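Comunidad > Talleres abiertos > Notas de prensa

El taller compartido Lotell presenta Magbanua, un brazo robótico montado entre vecinos y con planos abiertos

Mayo de 2023. Con mucha alegría (y con bastante sueño atrasado, para qué negarlo) el taller compartido Lotell da a conocer Magbanua, un brazo robótico de sobremesa con pinza que un grupo de socios lleva montando desde octubre en el local de la asociación, por las tardes y a ratos robados a la familia, que desde aquí reciben nuestro agradecimiento más sincero.

La idea nació de Paloma Lindgren, que ya había construido en su casa un primer brazo pequeño y que se presentó en el taller con él debajo del abrigo. De aquella tarde salió el equipo actual: Paloma se ocupa del diseño de las piezas, Wiroj Thepsuriya de los motores y el cableado, e Irja Pelkonen del programa de control, que ha reescrito entero dos veces y que, según avisa ella misma, quizá reescriba una tercera.

El material ha costado 891 euros, reunidos entre las cuotas de los socios y un mercadillo de herramienta usada que nos dejó el local patas arriba y el ánimo por las nubes. La pinza se lleva buena parte del trabajo, con sus dedos de punta oscura, y para ajustarla el equipo la acerca una y otra vez a objetos de formas incómodas, de esos que no se dejan coger por cualquier lado.

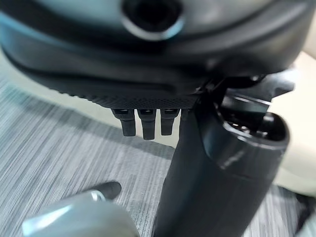

Un dedo de la pinza de Magbanua, abajo a la izquierda, junto a una pieza cilíndrica oscura. Foto: taller Lotell.

«En casa me bastaba con que se moviera», cuenta Paloma Lindgren. «En el taller siempre hay alguien que pregunta por qué se mueve así, y entonces te sientas, lo piensas y acabas cambiando media muñeca. Se tarda más, claro que sí, ¡pero qué gusto da!»

Los planos, la lista de materiales y el cuaderno de montaje, con sus tachones incluidos, pueden consultarse en el propio taller y se enviarán por correo a quien los pida. Irja Pelkonen atenderá además las dudas de quienes quieran empezar un brazo parecido en su cocina o en su garaje, tengan o no experiencia con motores.

El equipo trabaja ya en una segunda muñeca, más ligera, y agradecerá cualquier donación de rodamientos, cable fino o paciencia.

Contacto para medios: Heledd Craddock, taller compartido Lotell.

Categoría: Robótica casera y automatismos

Notas recientes
- Jodeck, el torno recuperado, vuelve a girar
- Prasert Ongart repasa con los socios los trucos de la soldadura fina
- Vovton: un riego automático para el patio
- Nuevos turnos para el banco de electrónica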